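Section 4. Recording Demonstrations by Remote Control

Jul 3, 2022
By Trevor Yeoman

This section applies to operators who record demonstrations on the Zoltlow arm, either at the Fotville bench or in the Tran simulator. The operator guides the gripper with the hand controller, and the software stores the motion together with the view of the table. Operators who teach by moving the arm directly should first read the differences listed under 4.5.

4.1 Before the session

1. Sign in at the station and open the task list.
2. Select the task by name. Do not type a new name for a task that already exists.
3. Load the table layout assigned to the task and wait for the objects to settle.
4. Set the speed limit to 44 percent. Experienced operators may raise it to 100 percent after a supervisor has approved their first set.
5. Hold the controller in a relaxed position and press Align. The gripper must not move while alignment is in progress.

CAUTION: On the physical arm, keep hands and loose clothing off the table whenever the Enable light is on. Press Pause before reaching in to move any object.

4.2 Checking the start position

Every demonstration begins with the gripper open to the task, holding nothing, and high enough to travel across the table without touching the tallest piece. If the arm starts lower than this, press Home and align again.

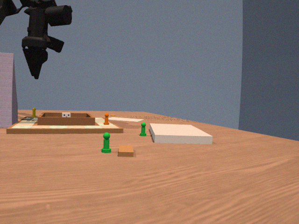 Board game layouts are used for the tidying tasks, in which each piece is picked up and set down at a place named in the instruction. Read the full instruction before pressing Record, and locate both the piece and its destination. Where two pieces share a color, the instruction will identify one of them by position. With two green pawns standing on the bare table, for instance, "pick up the green pawn beside the small wooden block" refers to the nearer one, and a demonstration that lifts the pawn by the white box will be rejected at review. The die in the tray should be approached from directly overhead so that the gripper clears the low walls.

4.3 Recording

1. Press Record and wait for the tone.
2. Move across the table at travel height until the gripper is over the piece.
3. Lower the gripper in one steady motion. For a pawn, close on the body below the round head.
4. Lift straight up before moving sideways.
5. Carry the piece to its destination, lower it, and open the gripper fully.
6. Return to travel height and press Stop.

NOTE: Small corrections are acceptable and should be left in the recording. Long hesitations are not. If you lose track of the instruction, press Discard and begin again.

If a piece tips over during the approach, stop the recording and mark it "Failed." Do not stand the piece up with the gripper unless the task calls for it. In the simulator, Reset restores the layout. At the bench, the operator restores it by hand with the arm paused.

4.4 Review and submission

Play back each demonstration once at normal speed. Confirm that the correct piece was moved, that it was released at the destination, and that no other piece was disturbed. A full set is 100 accepted demonstrations — failed and discarded attempts do not count toward the total. Sets are sent to the Dikville office, where Darren Hulme assigns them to reviewers.

4.5 Teaching by hand

When the arm is moved directly, Align is not used and the speed limit has no effect. Two operators are required: one guides the wrist, and the other works the gripper switch and the Record key. Hold the arm above the collar so that fingers stay away from the gripper. The remaining steps in 4.2 through 4.4 apply without change.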